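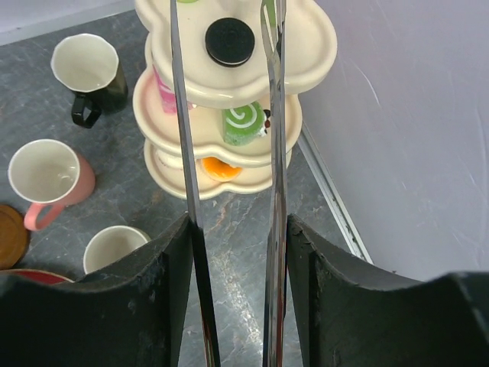

机器人的两指夹爪和三层点心架。夹爪的两块指垫之间留着一道空隙。

给学校买一台机器人,要花多少钱?

很多小朋友以为,买机器人和买玩具差不多:看中一台,付钱,搬回家。学校、图书馆和工厂买机器人,步骤要多得多。大人们把这件事叫作“设备采购”。这篇文章讲一讲,采购之前要想清楚哪些事,钱又是怎么算出来的。

我们用科里米镇的拉加布小学来讲。这所小学的校名写成外文是 Ragab,它想买一只小型机械手臂,放在活动室里,让高年级的同学学着编程,练习拿杯子、摆点心盘。

第一步:先写下要它做什么

买东西之前,先写一张“任务单”。任务单上不写“我要一台厉害的机器人”,要写具体的动作。拉加布小学的任务单是这样写的:

把杯子从桌子左边移到右边。
从盘子里夹起一块点心模型,放到另一个盘子里。
每次上课能连续工作80分钟。
不用的时候,能收进柜子里。

任务单写得越细,后面越不容易买错。假如只写“能拿东西”,卖家可能会推荐一台搬纸箱的大机器,力气很大,拿一只小杯子却很笨拙。

第二步:想一想它的“手”

机器人手臂的末端可以装不同的工具。最常见的一种叫“两指夹爪”,有两根手指,一开一合,就能夹住东西。还有一种叫“吸盘”,靠吸力把平整的东西提起来,适合拿纸板和玻璃片。

拿杯子,两指夹爪比较合适。它可以夹住杯子的把手,也可以夹住杯口的边。

拿点心就难一些。瑞士卷是软的,夹得太紧会变形,夹得太松会掉下来。有的点心架是一层一层叠起来的,夹爪要伸进两层中间去,上面不能碰到托盘,旁边不能碰到柱子。所以买夹爪的时候,要看三个数:手指最多能张开多宽,能用多大的力气,夹爪自己有多厚。这些数都写在产品说明书里。

夹爪的指尖上通常有一块指垫。指垫天天和东西摩擦,边上会出现磨痕和小缺口,就像橡皮用久了会变圆。指垫属于“易耗品”,意思是用着用着就要换新的。做预算的时候要把它算进去。

第三步:想一想它的“眼睛”

没有摄像头的机器人也能工作,它会按照事先记住的位置去拿东西。可是只要有人把杯子挪开一点,它就会抓空。

有了摄像头,机器人可以先看,再动手。摄像头可以装在房间的高处,也可以装在机器人的手腕上。装在高处,看得到整张桌子,但手臂有时会把东西挡住。装在手腕上,离东西近,看得清楚,不过夹爪自己也会占去画面的一部分,后面的东西就可能被遮住。

拉加布小学比较了这两种办法,选了手腕摄像头。活动室的天花板很高,在上面装摄像头要请人来搭架子,又是一笔钱。

第四步:算一算钱

“预算”就是在花钱之前,先把要花的钱写下来。拉加布小学这次的预算是2,000元,只用来买一套桌面学习用的小手臂,个头和台灯差不多。工厂里的大手臂贵得多,这点钱是买不到的。

学校找了两家卖家,请他们各写一张报价单。一家叫普雷图特霍姆(Pretutholm),一家叫科莱克(Kolleck)。

科莱克的报价是1,178元,包括手臂、两指夹爪和手腕摄像头。普雷图特霍姆的报价更低,可是里面没有摄像头,要另外买。两张报价单不能直接比总数,要先看里面都包括什么。学校请普雷图特霍姆把摄像头加进去,重新报了一次,新的总价比科莱克高。

最后学校选了科莱克的这一套,再加2副备用指垫,每副80元。我们来算一算:

手臂、夹爪和摄像头:1,178元
备用指垫:2×80=160元
合计:1,178+160=1,338元
预算还剩:2,000-1,338=662元

剩下的662元没有马上花掉。学校把它留作维修费。机器的电线会松,螺丝会丢,课上到一半也可能摔坏一个零件。如果预算全部用光,坏了就只能放在柜子里。

第五步:给它找一个地方

设备到货以前,要先量好地方。要量的包括:

桌子有多长、多宽,够不够手臂转一圈。
插座在哪里,电线会不会绊到人。
桌面会不会反光。很亮的桌面和光滑的金属杆会反射周围的颜色,有时会让摄像头看错。
练习用的东西放在哪里。

练习用的东西也要选一选。可以找几只颜色不同的杯子,比如黑色的和粉色的,再加几块颜色和花纹不一样的点心模型。颜色差别大,机器人比较容易分清楚。等它学会了,再换成颜色相近的,难度就提高了。

有些练习会放在地上做。这时候要把地面扫干净,请大家不要从旁边走过。

第六步:先试一试,再付尾款

很多学校付钱分两次。签合同时付一部分,叫“定金”;设备装好、试过没有问题,再付剩下的,叫“尾款”。试机器的过程叫“验收”。

验收的时候,把任务单拿出来,一条一条地做。能夹起杯子,就在第一条后面打勾。夹不起来,就请卖家来调整。任务单在第一步写好,到这时还要再用一次。

附近的斯科恩维尔小学(Skornville)在一月份也买过一只手臂,当时没有写任务单。手臂装好以后,老师才发现夹爪张得不够宽,夹不住学校的杯子,只好又订了一副更宽的夹爪,多等了很久。

几个词语

采购:有计划地买东西。
预算:花钱之前列出的用钱计划。
报价单:卖家写的价钱表,上面有每样东西的价格。
易耗品:会慢慢用坏、需要更换的东西。
验收:收货以后检查东西能不能用。

动手做一做

请你给自己的班级写一张任务单。先想一件希望机器人帮忙的事,例如收铅笔或者摆杯子,再把它拆成几个小动作。然后问自己:要拿的东西是硬的还是软的?有多宽?会不会被别的东西挡住?写好以后和同桌交换,看看对方能不能只读任务单,就明白机器人要做什么。

2018年5月11日,星期五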